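# The office floor, continued

Last July we ran a gallery of desks. Several readers wrote in to say that desks are where people put things they want seen, and that the floor tells you more. Fair enough. The Nulten office has 731 square meters of it, most of it gray tile, and by the afternoon very little of it has nothing on it.

The rules were simple. Nothing got straightened first and nothing got hidden in a cabinet. The broom was allowed to stay where it was.

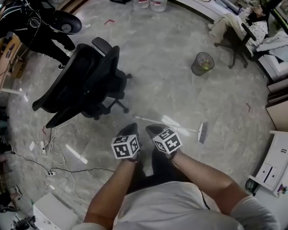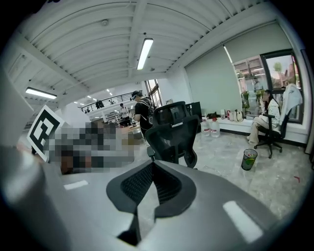

*Black mesh office chairs, the one item no corner of Nulten is ever short of.*

A few notes for those who collect this kind of thing.

**The broom.** Long white handle, gray bristles, lying down on the job. We have a hook for it. The hook is doing very well.

**The cables.** White ones, black ones, and a power strip at the heart of the matter. There is a plan to sort these by color, drawn up by the same minds that bought the hook.

**The water jugs.** Two, red labels, over on the far side of the floor, exactly as far from the desks as a thirsty person would not want them.

**The trash bin.** Small, round, gray and well fed on crumpled paper. A bigger one has been on order from Wedivby long enough that we've started to speak of it fondly.

**The balcony.** Dark railing, good view of everyone else's mess. Two people were up there enjoying it.

The kitchen gallery goes up next. Bring your own mug, as the sign says.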